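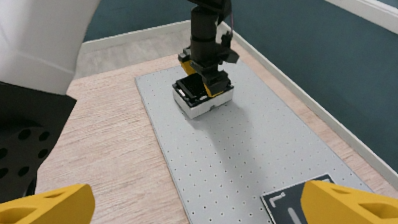 **Deepika Murthy:** I listened to the whole Demevine interview twice and I still think the host let the base question slide. The lease goes back to 1982, the islanders never got a vote on it, and we got maybe one sentence on that before they moved along to the fishing talks.

**harborlight_joe:** Deepika, I'm so glad you started this one, I've been waiting all week for somebody to bring it up! I do think you're being a little hard on the host, though. Unnithan had just come back from living there and clearly wanted to tell people's stories – the woman whose shop lost its supplier, the teacher with no bus – and I'd much sooner hear that than another hour on treaty language. There are plenty of places to read the lease.

**Deepika Murthy:** Are there? Where? I looked for it on Sunday and found a summary and a dead link.

**oldgavness:** I grew up in Gavness, so I have what you might call a soft spot for small ports with big neighbors. The lease is in the Hoston library collection, 473 pages with the annexes, and you can ask them for a scan. The part you want is Article 3, where it says renewal is "by consent of the parties." The parties are Washington and the governor's office. The island council isn't one of them, which is the whole trouble right there.

**harborlight_joe:** Okay, that I didn't know, and I'll take back a little of what I said. A little!

**marian_tk:** I'm going to be the sour one, sorry in advance, you're all very nice people. The interview was one-sided. I'm no fan of the base, but 732 islanders work there, according to the council's own report, and not one of them was on the show. You can't spend all that time in a place and only talk to the folks who agree with you.

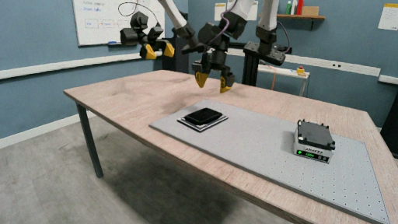
**oldgavness:** The jobs question is fair, Marian, and I went back and forth on it myself over breakfast (my wife will tell you I do that out loud). My cousin cooked at a base kitchen for years and it put her kids through school. But I keep getting stuck on how the decisions get made, with the Pentagon and the State Department both reaching in from above like those two robot arms over the one table, each with its own pair of yellow fingertips, and the council left to read about it in the paper. You can want the jobs to stay and still want a seat when the thing gets renewed. Unnithan did say something close to that near the end, if you stuck it out.

**marian_tk:** I turned it off before the end. I'll go listen to the rest, but I'm keeping my opinion until then.

**Deepika Murthy:** Please do, and come back and tell us! I've written to Hoston for the scan, and I'll post Article 3 as soon as they send it.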